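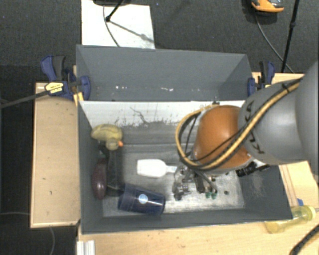 Bin picking on the gray bin, duck in the far corner, paddle next in line.

Workshop tips: collecting grasp examples without losing the afternoon

These are the notes we keep for anyone running pick sessions on the Murnus bench. The model learns from what the arm does in the bin, and the arm will faithfully pass on every bad habit you have. Start in the morning if you can. Sessions begun after 4 p.m. contain a lot of sighing.

Stocking the bin

Mix your shapes. A cup, a rubber duck, something long and boxy, something with a handle. If everything is a block, you will train an excellent picker of blocks and it will meet its first eggplant with no ideas at all.

Put at least one thing against a wall and one in a corner. Corners are where the grasping goes to die, and a policy that has only seen the middle of the floor will treat a corner as a rumor.

Lay cups on their sides for part of the session and stand them up for the rest. They are different problems, whatever the item list says.

Handled things (spatulas, paddles, brushes) should be turned between tries. We once logged 1349 picks with the handle pointing more or less the same way - a very thorough study of one angle.

Leave the scuffs alone. A scratched floor is part of the bin, and a worn wall is part of the bin. Someone will want to repaint. Hide the paint.

Clamping down

Clamp the back panel before you start and lean on it. If it moves when you lean, it will move when the arm does, and then half your examples come from a slightly different bin.

Check the clamps again every 22 picks. Why 22? It was the number on the sheet when we got here and it has worked.

Dress the cable along the arm and tie it, with enough slack for the wrist to turn. Then run the arm slowly to its far corners and watch the loop. Too tight is obvious. Too loose takes a week to notice and a long evening to put right.

During the session

Reshuffle by hand after every 9 picks, and do it badly. Tidy people make tidy piles, and tidy piles are useless. Tip the things in, stir once, walk off.

Keep the misses. A failed grasp with a correct label is worth having. A failed grasp marked as a success is a small lie the model will repeat to you for months.

If you are driving the arm yourself, pick at one steady pace. Hesitating over the duck teaches hesitating over ducks.

After three misses on the same item, move on to another. You are getting annoyed and it shows in the recording.

Wait until the arm has stopped before you reach in. Stopped, with the hold on. "Nearly stopped" doesn't count.

Saving it

The Trindov logger names files by start time, so two short runs in the same minute will cheerfully overwrite each other. Add a letter to the end.

Write down which items went in. The Ntuli sheet has a column for it, and the column is usually blank.

Copy everything over to Grornov before you switch off. The August runs went missing between those two steps, and we still don't discuss it at lunch.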